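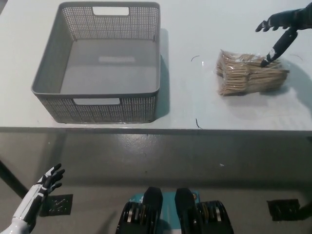 Funmilayo Shehu emailed after the last post to say that my advice on resizing was too cautious, and that any competent bench jeweller can take a plain gold band up two sizes by stretching it. She is right about plain bands. The ring I had in mind was a channel-set half eternity, and I should have said so.

Stretching works by thinning the shank. On a uniform D-profile band in 18k yellow, annealed first, the loss in thickness over one size is small enough to ignore. On a channel setting the metal does not move evenly. The unset back of the shank gives first, the walls of the channel open slightly, and the stones at each end lose their bearing. You may not notice for months. I bought a ring at an estate sale in Flerwood that had been through this, and 2 of the stones turned freely under a pin.

The alternative is to cut the shank at the back and let in a piece of matching stock. Colour match is the difficulty. Older 9k alloys vary a good deal in copper content, and a modern rose solder beside them shows as a grey line once the polish wears down. Nnamdi Igwe, who did my last one, keeps offcuts from scrapped shanks sorted by colour and tests them against the ring before he cuts anything. He charged me $139 for the work, including a rhodium touch-up I had not asked for and did not need on yellow gold. We have discussed that.

Some measurements, for those who asked. The Flerwood ring is 6 mm across the head and tapers to just under 2 mm at the back, worn flat on the palm side. I would not stretch a shank that thin in any setting. His view was the same – replace the lower third of the shank, then check every stone under the loupe before it goes near a polishing wheel.

On sizing itself: measure in the afternoon, at normal room temperature, with a gauge the same width as the ring. A narrow gauge reads small for a wide band. My own finger takes half a size more in a wide ring than in a thin one, and I have had two rings made wrong on that account.

Funmilayo also asked about the sizing beads I mentioned. They are two small balls of gold soldered inside the shank at the lower left and right. They stop a top-heavy ring from spinning and can be filed off later without harm. For anyone with large knuckles they do more good than a full size down.

The Jilta brooch is still waiting on a pin stem. I expect to have it back in December and will put up the hallmarks then, including the one I cannot read.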